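Grippers, round two, and why I'm still not sold

I said after the first round that I'd stop writing about grippers until somebody sent me one that could deal with soft trash. Then Flerkell shipped me their two-finger unit in January, with a nice note, and Jasper Dierckx let me have his spare Nudoseck for as long as I wanted it. So much for that.

The pitch from Flerkell is "household ready." I have a low tolerance for that phrase. Every gripper I've bolted on in the last 2 years was household ready until it met a household. They're all tested on blocks and cups and the occasional tennis ball, and then you ask one to pinch the rim of a bin liner and it closes on air, or it takes the liner and the bin with it.

My test is the wastebasket. Both arms on the floor, bin between them, and the job is to get the liner off the rim on both sides at once, gather it and lift. I don't tidy up first. If a gripper needs a bare white table to do its job, I'd like the box to say so.
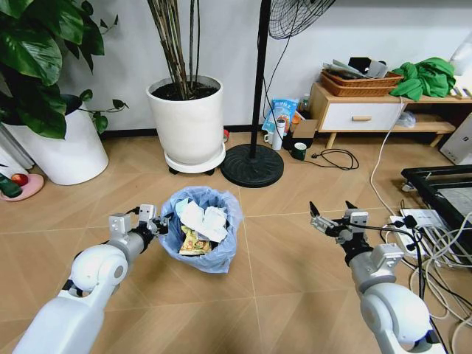

Setup for the wastebasket runs: a gripper on either side, blue liner folded over the rim, tissues and a snack wrapper inside.

What the Flerkell does well is open and close smoothly. The motion is quiet and the controller lets you set force in small steps, which the Nudoseck doesn't. I ran 200 attempts with each over a long stretch of evenings. The Flerkell got the rim pinch more often, I'll give them that. But a pinch isn't a lift, and about the lift I have nothing kind to say about either of them. Thin plastic slides. You raise the force and it stretches, you raise it again and it tears, and the sweet spot in between moves whenever you open a new roll of liners.

The Nudoseck is cruder and I ended up liking it more. When it misses, it misses the same way every time, so you can fix your approach angle and move on. The Flerkell missed in ways I couldn't reproduce, and I spent two evenings chasing what I'm fairly sure is a timing problem in their driver. I wrote to support. They suggested I update the firmware, which I had already mentioned doing in the first line of my email.

Then there's the price. The Flerkell costs 612 more than the Nudoseck for a pair, before you buy their mounting plates, and of course the plates are their own hole pattern. Gunnel Magnusson emailed to say I'm being unfair and that the rated life of 3,000 cycles under full load pays for itself. Maybe! I haven't run either one long enough to know, and a number on a data sheet doesn't move me much.

A few people asked about the Kinnunen wrist camera. I tried it and took it off again. The view is good until the fingers get close to the bag, and then all it sees is shiny plastic and glare. I'd rather work on my approach angles for now.

Next I want to try the Fliltex finger pads, the grippy ones, on the Nudoseck. They're cheap enough that I won't be mad if they do nothing. Jasper says they pick up lint and go slick after a week, so I'll be cleaning them between runs and keeping a log of that too.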